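Kaltdale method

The Kaltdale method is a procedure for training robot manipulation policies in simulation, in which the viewpoint, lighting and shadows of the rendered workspace are altered between episodes while the task stays put. It was described by Kumiko Kawaguchi and Dagmar Kolář in a report dated 1 August 2025, and takes its name from the town where the authors missed a connecting train.

The method belongs to the family of domain randomization techniques. Its one departure is that tilt is drawn from a deliberately unreasonable range, on the theory that a policy able to cope with a badly levelled view will cope with a merely careless one. Colour is left mostly alone, a decision the report defends over four pages.

A typical training set has 1179 rendered episodes. The arm is white, the tabletop a pale blue-grey, and the arm's own shadow is allowed to fall wherever the light sends it, including across the objects it is meant to be dealing with. 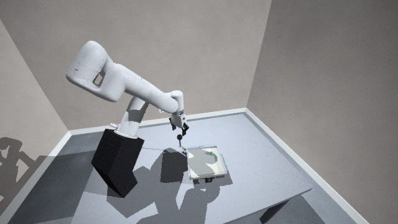 Otakar Bednárik has objected that hard shadows teach a policy to be afraid of its own elbow, and that the same gain could be had by moving the light less and the objects more. The authors replied in a footnote longer than the objection.

Results

On the Akano benchmark, policies trained by the method completed 138 trials, against 18 for a baseline trained from a single fixed viewpoint. Critics noted that the baseline had been tuned by the authors, who agreed that it had.

A replication at Sarkatbridge, led by Rodel Saludo, reproduced the ordering but a much smaller margin. Its code is available on request, though the request must be made by post.

See also: Vlček sampling; Sim-to-real transfer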